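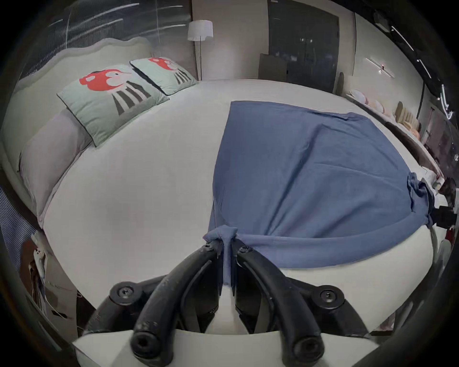 Evedholm opens equipment planning service for hotels and serviced flats

1 February 2020

Evedholm, a supplier of handling equipment for the accommodation trade, today opens a planning service for owners who consider buying automation for the making of beds. The service is for houses with up to 2000 rooms and is offered together with our partner Gisetti, which prepares the budgets.

Many owners ask us first for the price of a machine. We ask them first for a list of their beds. A round mattress, a knit blanket or a long bolster needs other handling than a flat sheet on a standard double, and this difference should be in the budget before the order is signed. Gripper fingers, for instance, are wearing parts and must have their own line in the yearly costs.

Each plan covers three years and contains the purchase or lease price, spare fingers and screws, staff training, and the hours when a room cannot be let because of the equipment.

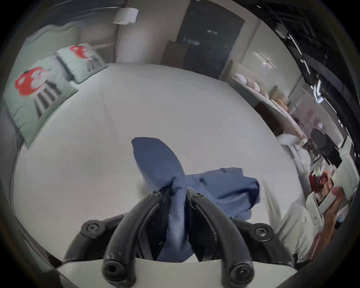 Blankets and other soft bedding are treated in a separate chapter of the plan. Cloth folds in a different way each time it is picked up, and for this reason we advise customers to keep a reserve for extra trial hours. Customers who do not use the reserve may move it to the second year.

The first plan was written for Hollis, a group with nine houses and 1357 beds. Hollis has decided to lease for the first year and to compare the costs again before it buys. A second plan, for Trevum, will be delivered in April.

The planning service can be ordered without any duty to buy equipment from Evedholm. If an order follows, the fee is taken off the first invoice. Requests should state the number of rooms, the types of bed and the date when the present linen contract ends.

Press contact: Evedholm, press office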